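Ticket 164 – Téléphonie / Standard
Objet : la musique d'attente reprend toute seule au milieu des conversations
Priorité : moyenne (demandée : « vitale »)
État : résolu, sous surveillance

Demande initiale

Bonjour le support. Depuis la mise à jour du standard Mekotel, les appels entrants basculent en attente sans que personne ne touche à rien. Le client parle, puis il entend notre flûte de Pan, puis il revient, moins aimable. La coupure dure 23 secondes à chaque fois. J'ai chronométré, j'avais le temps.
Seuls les postes de l'accueil et de la comptabilité sont touchés. Le site de Stustley, lui, fonctionne très bien et nous le fait savoir.

Réponse du support, niveau 1

Bonjour, avez-vous essayé de redémarrer le poste ?

Réponse du demandeur

Oui. Avant d'écrire, pendant que j'écrivais, et encore à l'instant par politesse.

Réponse du support, niveau 1

Merci pour ces éléments. Pouvez-vous vérifier que le câble réseau est bien enfoncé dans la prise marquée LAN et non dans la prise marquée PC ?

Réponse du demandeur

Le câble est dans la bonne prise, je l'ai enfoncé jusqu'au clic.

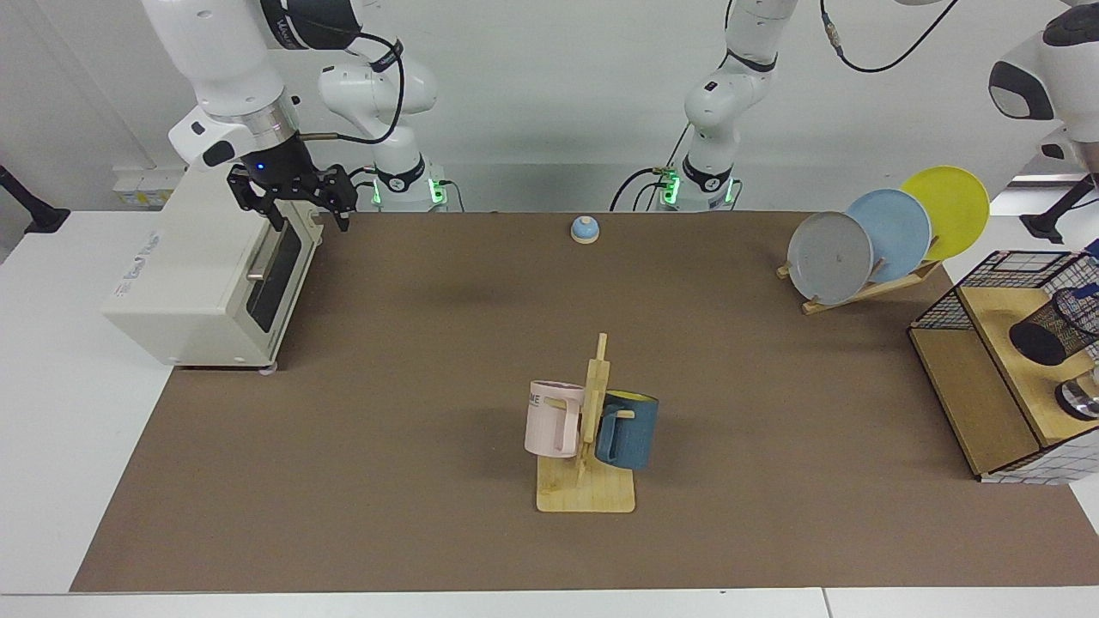
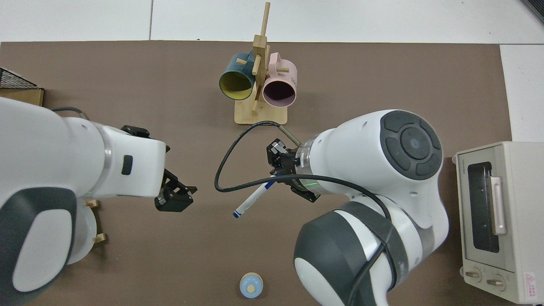
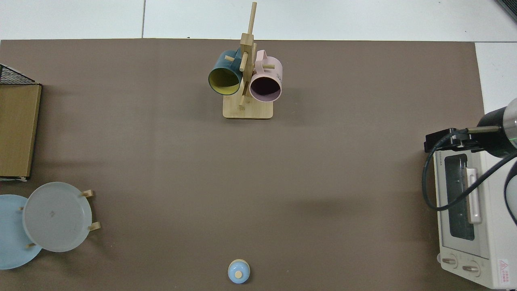 J'ajoute que la coupure survient surtout entre 11 h et midi, aux heures où les gens appellent, donc. Hier après-midi, rien du tout, mais je n'ai eu qu'un seul appel et c'était un faux numéro.

Réponse du support, niveau 1

Je transmets au niveau 2. Merci de ne pas clore le ticket.

Journal, niveau 2

10 h 05. Prise en main à distance de l'interface d'administration. Le micrologiciel est à jour sur tous les postes. Le journal des événements est en anglais, sauf les erreurs, qui sont en japonais. Je suppose que c'est un héritage du module Kawaguchi, racheté avec le reste.

10 h 20. Appel de test vers l'accueil. Conversation normale. On m'a demandé si c'était réparé. J'ai répondu que je venais d'arriver.

11 h 10. Reproduit. Bascule en attente en pleine phrase, retour 23 secondes plus tard. Je confirme pour la flûte de Pan.

11 h 15. Dans la trace, la mise en attente est bien demandée par le poste et pas par le serveur. Le poste croit qu'on a appuyé sur la touche 3 des touches programmables. L'utilisateur jure que non et je le crois, il avait les deux mains sur son clavier et je l'entendais taper.

11 h 40. La touche 3 est affectée à la fonction « Supervision Funitz ». Funitz est l'ancien annuaire partagé, débranché en août. Le poste l'interroge quand même à chaque appel simultané, n'obtient pas de réponse, patiente, et pendant qu'il patiente il fait patienter le client. Il y a là une forme de solidarité.

11 h 55. Vérification à Stustley : la touche 3 n'y est affectée à rien. Quelqu'un l'avait effacée pour y mettre le numéro de la pizzeria, puis avait effacé la pizzeria. D'où le bon fonctionnement du site, sans mérite particulier.

Correctif appliqué

1. Menu Postes, puis Touches programmables, puis Modèle « Accueil ». Supprimer l'affectation de la touche 3.
2. Même chose pour le modèle « Comptabilité ». La modification ne se propage pas d'un modèle à l'autre, malgré la case cochée « Propager ».
3. Enregistrer 2 fois. Le premier enregistrement affiche un message de réussite et n'enregistre rien.
4. Redémarrer les postes. Le niveau 1 sera content.

Réponse du demandeur

Toute la matinée sans coupure, y compris un appel fournisseur où j'aurais apprécié d'en avoir une. Peut-on changer la musique tant qu'on y est ?

Réponse du support, niveau 2

La musique relève d'un autre formulaire, rubrique « Identité sonore », à faire signer par la direction. Le champ « Motif » est obligatoire. Évitez « flûte de Pan » tout seul, la dernière demande a été refusée pour motif insuffisant.

Note interne

Ajouter la suppression de la touche 3 à la procédure de migration. Signaler à l'éditeur la case « Propager » et le double enregistrement. Le ticket reste ouvert jusqu'à la fin du mois, puis clôture automatique sans réponse du demandeur.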